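Teleoperating a stove knob in sim -- why do my demos come out so jerky?

Posted by Drundora

I've been recording demos in a simulated kitchen for a few weeks now, driving the arm by remote control, and the task is just "turn off the front right burner." Milk in a saucepan, burner on, reach in, twist the knob, back out. Easy, right?
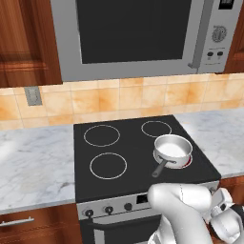

My trouble is the last couple of inches. I get near the panel, I start second-guessing the angle, and the replay is all little stops and wiggles. I have 656 demos and I'd guess half of them look like that. Do I throw those out, or will the policy smooth it over? Also, is it bad that I always start from the same arm pose?

Mistar

Don't throw them out yet! I had 1,921 on a drawer task and trimming the pauses helped me way more than deleting whole runs. Anything where the arm sits still for more than a second, cut it down. The wiggles are worse than the stops, in my experience -- the policy will happily copy them.

And yes, vary the start pose. Mine only knew one way in for the longest time (very embarrassing demo day last February).

Marek Šimek

Two things I'd try, in this order:

Slow your controller scaling near the panel. I map a button to quarter speed and hold it from the moment I'm close to the knob until I've let go of it. My hands stopped fighting the arm the same day.

Pick your wrist angle early, while you're still well short of the stove, and commit. If it's wrong, back all the way out and start the demo over.

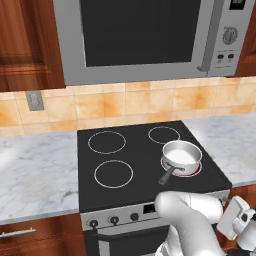 Check your success condition too. Mine was counting a run as done when the knob had only moved a little, so I had 17 "good" demos with the burner still on. Took me ages to spot.

Halvorsen

just record more lol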